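Subject: Re: [clondville-trips] Kravchuk Tower hotel, worth it?

Rattana Rojanasak wrote:
> Hi all, we're thinking of Clondville in February, two adults
> and my mother-in-law. Has anyone stayed at the Kravchuk since
> they redid the casino floor? Is the rooftop bar open in winter,
> and do you need a car?

Hi Rattana!

We did four nights at the Kravchuk last winter and I'd go back tomorrow. The rooftop bar (it's called Fillance now, the old name is still on half the signs) is open all year, but they close the outside deck when it's windy. Go up before 5 pm and you skip the cover charge. We paid it once, grumbled, and never did again.

Ask for a room above 14 if you can. Ours faced the river and we could watch the Drelen ferry come in with our coffee. The low floors on the casino side get the music until very late, and your mother-in-law may not thank you for that!

I've put my answers to the rest in a list so I don't ramble (too much).

1. Car: no. The hotel shuttle goes to the old town and back, and parking was a pain for my sister, who drove.

2. Food: the buffet is fine for breakfast, skip it at dinner. Walk to the noodle place behind the ferry dock instead.

3. Room type: the suites have a kitchenette and a hard floor, and ours had almost no carpet anywhere. Great if anybody has allergies, but bring slippers.
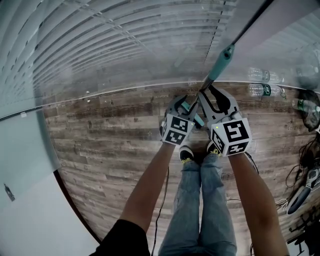 4. Casino: there's a players' desk by the elevators. Sign up before you spend anything, we got 200 points just for that and it paid for two desserts.

Write me off list if you want the shuttle times, I still have the leaflet somewhere.

Marcy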